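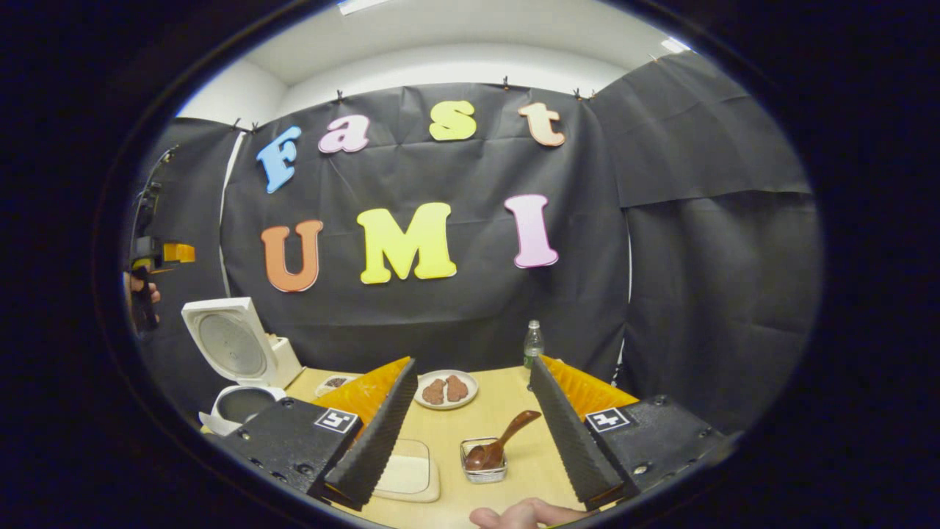 Monday, 2 pm. Table layout for the small kitchen set, continued from the last page. Light wooden top kept. The mesh basket with the wooden spoon now stands mid-table, with the plate and its two brown cookie shapes behind it and the rice cooker on the left, lid up. Cream tray stays flat to the left of the basket.

Basket: weight without spoon 100 g. With the spoon leaning it tips if pushed at the rim, on the handle side only. Ayantu suggests a shorter spoon. I would prefer a heavier base – a steel disk from the Abdella offcuts should fit. Not cut yet.

Rice cooker: lid hinge is stiff in the last part of its travel. Inner pot lifts out cleanly if the lid is fully upright, otherwise the rim catches. Hinge pin to be greased before the next session. Gray inner plate to be washed separately, no abrasive pad.

Water bottle: keep at back right. Fill to 400 ml and mark the level on the label side. A full one is too heavy for the shelf test.

Small white dish: contents to be replaced every 6 days, sooner if a skin forms. Dagim has the list.

Open:
– steel disk, cut and deburr
– shorter spoon, ask Ayantu for length
– grease for hinge (Drornis tube is empty)
– second cream tray, same size, for the shelf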